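Main page - Contents - Kitchen automation - Recent changes - Log in

Rukora bench kit

The Rukora bench kit is a tabletop robot package for handling small, soft food items, sold with a task library in which the loading and unloading of a steamer is the standard exercise. It was developed by Hultari and first delivered in February 2022. The kit is aimed at catering schools, test kitchens and research groups that want a working manipulation station without building one from separate parts.

Overview

The kit consists of two arms, two grippers, a head camera, small cameras at the wrists, a control computer and the software needed to record and replay tasks. The table, cookware and food are supplied by the buyer. Hultari publishes a list of suitable utensils but does not sell them.

The software was written by a group led by Hazem Kamel, who had earlier worked on packing lines for the bakery firm Plosholm. Kusum Nigam designed the gripper mounts. The name Rukora covers both the hardware and the task library, and the two have been sold separately since version 2 of the library.

Steamer exercise

In the steamer exercise, one arm moves buns between a plate and the perforated tray of an electric steamer. The lid is set down on the table first, clear of the path of the working arm. The gripper has to enter the pot from above, pass the rim, close on a bun without creasing the dough and come out again without touching the wall. A run is scored on the number of correct placements and on surface marks left on the dough.

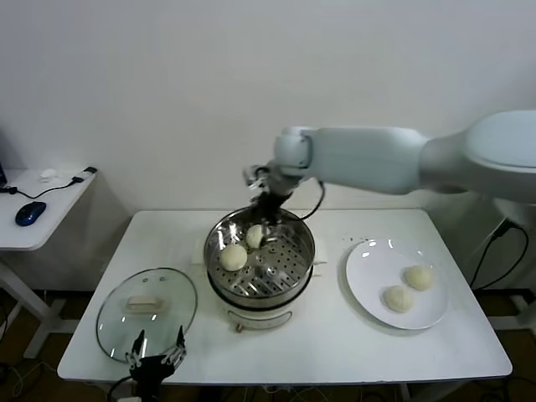 Arms and reach

Each arm is mounted at table height. The rated reach is 600 mm from the shoulder, enough to cover a plate and a steamer placed side by side. The arms can be run together or singly. In single-arm tasks the idle gripper is parked near the front of the table, where it stays in view of the head camera and can be checked for drift.

Cable routing has been the most common subject of support requests. The gripper cable runs outside the wrist and needs a loop long enough for full rotation. If the loop is too long, it can touch the rim of a deep pot. A shorter cable with a clip was added to the package in May of the year of release, and earlier buyers could request it at no charge.

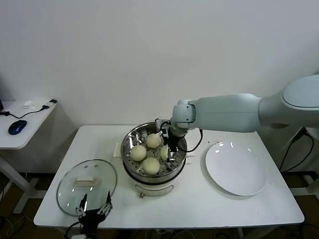 Grip force is set in software and can be changed for each item in a task file. The default for steamed dough is the lowest of 13 presets. Crowding matters more than force in most tests: with four buns in the basket, as in the run shown, the fingers must fit between the bun being held and the inner wall while leaving the other three alone. The manual therefore advises unloading from the side nearest the arm, and widening the finger opening only after the tips have cleared the rim. Shiuli Majumder, who tested the kit for the trade newsletter Saha, found the default opening too wide for small baskets and reduced it before recording her results.

Task library

The library contains 200 recorded tasks, of which the food tasks form the largest group. Each task is stored as a set of arm positions together with the matching camera views. Users can add their own recordings by guiding the arms through the motion.

The wrist cameras are used for the last part of each approach. Clear glass plates are listed in the manual as difficult, as the outline shows mainly as a faint rim and streaks of glare. Pleated dumplings are easier to locate than smooth buns, provided the pleats are in focus. Items placed close together should be picked from the outside of the group, and crumbs on the table can be masked out by size. 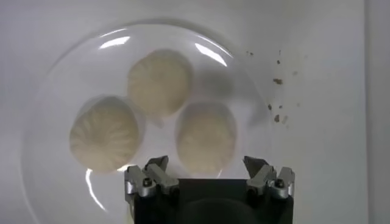
Reception

Majumder's review in Saha covered 769 picks over several sessions. She rated the arm motion and the recording tools highly and was critical of the documentation, which at that time gave no cleaning procedure for the fingers. Heidrun Tanner, writing for the same newsletter, considered the price hard to justify for a school that would use only the food tasks.

Hultari later issued a cleaning guide written by Fathima Nanayakkara. It calls for removing the fingertips after each session and wiping the linkages with a damp cloth - the gripper body itself must not be rinsed.

See also: Food handling robots - Parallel grippers - Wrist cameras

This site uses cookies to remember your reading settings. Accept - Decline

Contact - Terms of use - Copyright the contributors - Back to top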